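4.2 Soft and awkward goods

Most writing on household order assumes that things have a proper place and that people know it. Our interviews suggest a looser arrangement. Pillows were the worst offenders. A plate is either in the cupboard or it isn't, but a pillow can be on the bed, straight, plumped and still, in the words of one respondent, "wrong." Magalhães and Buzatu spent most of August on this point and came back with 69 pages of notes, 11 of them on corners. The corner question came up most often in the Brindska sessions.
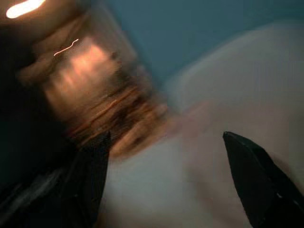
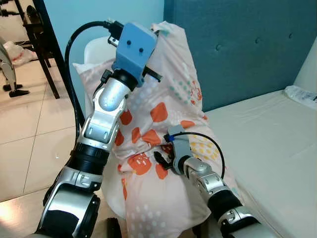
Figure 3. Second panel: pillow, held near a top corner.

Respondents who cared about corners also tended to care about which way the pillowcase opening faced, and had usually lost that argument at home. The two who claimed not to care had each developed a method anyway. We coded these as "informal," a term Hrynyshyn objected to at some length, and return to them in Section 5.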